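Home Talks Workshops Notes Contact Search

Speaker notes: The clothes that never make it to the closet

Talk length is 25 minutes with questions after. Notes are by slide. Text in brackets is for me and shouldn't be read out.

Opening

Good evening and thanks for coming. I run the home organizing sessions at Raltum, which means I spend most of my working week in other people's bedrooms and laundry rooms. Tonight is only about clothes, and only about one part of the clothes problem: the things that are out. Closets are a separate talk. If your closet is full, come back in December for that one.

[Ask for hands. Who has a chair with clothes on it right now? Wait. Then ask who has more than one.]

Most homes I visit have a spot like that. It might be a chair, a bench, the end of the bed, a treadmill, the banister. I call it the landing spot. People apologize for it when I walk in, and I'd like to take that off the table first. A landing spot forms because clothes come off in one place and get put away in another, and there's a gap between the two. We're going to work on the gap.

What lands there

[Slide: the four kinds.]

I sort what I find into four kinds, and I'd suggest you do the same at home before you buy anything.

The first kind is dirty. It belongs in the hamper and got as far as the chair.

The second kind is clean and not put away. It came out of the dryer, somebody carried it as far as the nearest flat surface, and it's been picked over since.

The third kind is worn once and good to wear again. Sweatshirts, jeans, the fleece you put on in the evening. This is the biggest group in nearly every house and the one that has no official home.

The fourth kind is undecided. It doesn't fit, it needs a button, it's going back to the store, it belongs to a cousin.

When people tell me they tidy the chair every weekend and it fills up again, it's nearly always kind three. They hang those clothes back up with the clean ones and feel bad about it, or they wash them when they don't need washing. Then they stop doing either one.

[Pause here. Someone usually has a question about jeans. Keep it short, there's a slide later.]

Soft furniture

Ottomans deserve their own few minutes. They sit low, they're usually near where you get undressed or where you watch TV, and they have no back, so you can drop something on one from any side. A T-shirt tossed on a dining chair looks wrong and gets moved. The same T-shirt on an ottoman looks settled, and it can stay there for days.

The one on this slide is light gray, with a red Bulls T-shirt bunched up on top of it and a bigger piece of soft red fabric hanging nearby. It's a small amount of clothing. I want you to look at it for a second and decide which of the four kinds the shirt is. You can't tell, and that's the trouble with a shirt in a heap. Whoever comes across it has to pick it up, look it over, maybe smell it, and then make a decision. Most people walking past will leave it.

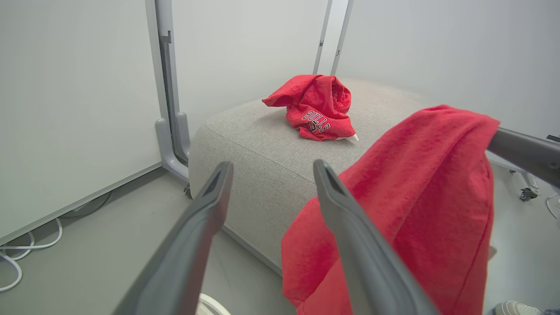 The two-minute sort

[Demo. Bring the tote of clothes to the front table. Ask for one person to come up.]

I'm going to do this live so you can see how short it is.

Pick up every piece from the landing spot and put it all on the bed or the floor. Don't sort from the pile where it sits, or you'll only deal with the top.

Hold each piece up by the shoulders or the waistband. Let it hang open. A shirt that's hanging open takes a second to judge and a balled-up one takes much longer.

Say the kind out loud. Dirty, clean, wear again, undecided. It feels silly in an empty room, but it keeps you from drifting into trying things on.

Dirty goes straight into the hamper. Clean gets folded then and there. Wear again goes to its own place, which we'll get to. Undecided goes into one bag, and the bag gets a month written on it.

Set a timer for 2 minutes. If you're not done, stop and do another 2 later in the day. With a normal evening's worth of clothes you'll finish before the timer.

[If the helper is quick, let them go again with the sweaters. If the room is quiet, skip the second round and save the time.]

Folding a T-shirt so it stays folded

This is the only fold I'll teach tonight. It works on a T-shirt with a print and on one without.

Lay the shirt face down and smooth it with your forearm. Bring one side in to the middle, then fold the sleeve back so it lies flat along the edge. Do the other side the same way. You should have a long rectangle. Bring the hem up to just short of the collar, then fold in half again toward the collar. Turn it over and the print is on top.

For big team logos and lettering, I like to have the word showing. You can find the shirt you want in the drawer without digging, and digging is how folded drawers turn back into piles. If the print is old and cracking, put a fold above it and a fold below it so you aren't creasing the letters.

[Pass around the three practice shirts. Get them back before the break.]

Bulky things

Large soft pieces such as fleeces, knit throws and heavy sweatshirts are hard to fold well and take up a whole drawer when you do. I stopped asking people to fold them. Put them on a hook if they're woven or fleece. Fold knits once over a bar or lay them on a shelf, as a hook will leave a bump in the shoulder.

Hang the piece from the loop at the collar if it has one. If it doesn't, sew one in from a bit of ribbon. It takes ten minutes and a piece with a loop gets hung up far more often.

A home for the wear-again pile

[Slide: hooks and shelf, client photo from the Vieira apartments. Ask before sharing outside the talk.]

Kind three needs a place that is as easy to use as the chair. That's the whole test. If it takes opening a door, it's harder than the chair and people will go back to the chair.

What has worked best in the homes I've seen is a row of hooks at shoulder height, within one arm's reach of where the clothes come off. Give each person a set number. Four is plenty for most adults. When the hooks are full, something gets washed or put away before a new thing goes up.

An open basket works for kids and for anyone who won't use a hook. Keep it shallow. A deep basket is a hamper, and everything in it will be treated as dirty by the second day.

If you rent and can't drill, the over-door racks are fine. I use the Flostel one at home because the arms are rounded and don't snag. Any rack with rounded arms will do the same job.

What to do with the ottoman

Keep it. I've seen people get rid of a good bench or ottoman over this and then use the floor.

Put something on it that belongs there, like a tray or a folded blanket. A surface that's already in use collects less. If yours opens, store the spare bedding inside, where you won't need it daily.

Move it if you can. Even three or four steps farther from the hamper side of the room changes what ends up on it, and moving it closer to the hamper is better still.

Jeans, since someone will have asked

Wear-again, until there's a spot or a smell. Hang them by the waistband or fold them over the bar.

Closing and sign-ups

[Handout is by the door. One side is the four kinds, the other is the fold.]

The Plindomine clothing drive takes undecided bags at the front desk through the end of the month. Washed, please, and no single socks. Last year's total was 3,635 pieces and a good share of it was T-shirts.

The follow-up session is limited to 10 people so that everyone can bring a bag of their own clothes and work through it at a table. The sheet is next to the handouts.

[Questions. Stop by 8:30, they lock the side door. Count the practice shirts.]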